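Negin Karimi
@neginkarimi
02/03/2025

Our student robotics club has spent the whole term on one question, and the question is whether a humanoid can pick up a bottle. A thread, mostly for the people who keep asking my mum what I do.

The club is called Stemau. It was meant to be an acronym. The person who knew what it stood for graduated, and we've had the hoodies printed now, so that's that.

We're a team of five. We have one robot between us, which the department lets us have on the understanding that it goes back in the same number of pieces.

The task comes from the Teltden Cup, student division. A bottle stands on a desk. Your robot picks it up, moves it along the desk and puts it down standing. You get 4 goes. The rulebook for this is 27 pages long and I have read every one of them, including the page about footwear.

I joined because I liked films with robots in them. The films skip the part where you spend an evening looking for a cable tie.

Jobs were handed out in week one. I said I "didn't mind", and was given the hand. Never say you don't mind.

The hand is lovely, to be fair. Black jointed fingers, and all of them have opinions. Closing them is easy. Closing them at the same moment, on the same object, took me until after reading week.

Our planning software is called Iltance. We wrote it ourselves, which you can tell from the error messages. My favourite is "no (see above)". There is never anything above.

How it's supposed to go: arm comes out straight over the desk, hand opens, hand lines up with the bottle, hand comes down and round it, fingers close. Five steps if you're generous. The judges count it as one.

The lining up is where we lose our evenings. Iltance works out where the bottle is, then where the hand is, and for most of November those two answers were from different desks.

We log every attempt. Attempt 1 says "good effort". Attempt 40 says "no". Attempt 71 is just the time and a full stop.

Attempt 88 was a perfect grip, beautifully timed, on air. Everyone clapped. It deserved it.

People ask why we don't practise with something more exciting than a plain brown bottle. The rules say tall, narrow and upright, so we got something tall and narrow and stood it upright. I've now spent longer looking at it than at any book on my reading list.

Things I have learnt about bottles: the narrower they are, the more they enjoy falling over. If your fingers touch one side first, you haven't gripped it, you've pushed it. I could have found this out at home for free.

The fix, such as it is, is called the Mirzaei pause, after the team mate who shouted "just WAIT" at it one night. The hand now stops over the bottle, fingers open, and checks where everything is before it goes any lower.

It adds a couple of seconds, and it makes the robot look as if it's having second thoughts. Our supervisor says it's the first sign of intelligence anyone in the club has shown.

Before the pause we got the bottle one time in six. Since the pause, better than half. I made a graph. I've shown the graph to people at parties.

Also new this term: a rule that you say "moving" out loud before you press go. Also new: a rule that you then wait for somebody to answer. The second rule came a day after the first.

Somebody in the replies wants to know if it walks. Legs aren't in our part of the project. The legs team is two very tired people and I won't hear a word against them.

And yes, I know a factory arm could do this in its sleep. A factory arm isn't entered in the student division of the Teltden Cup, so it can wait its turn.

We hit attempt 132 today. The log says "ok". From the person who keeps the log, that's practically a love letter.

Finals are in August. Between now and then we have to do the moving-it-along bit and the putting-it-down bit, neither of which has been started, because one of us keeps fiddling with the fingers.

It's me. I've got the room booked again tomorrow, and I'm bringing my own cable ties.

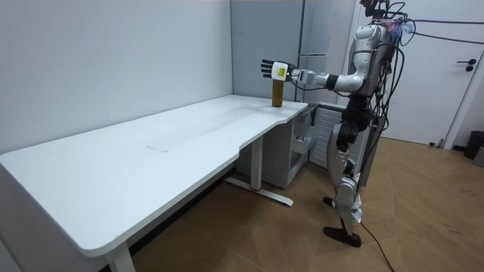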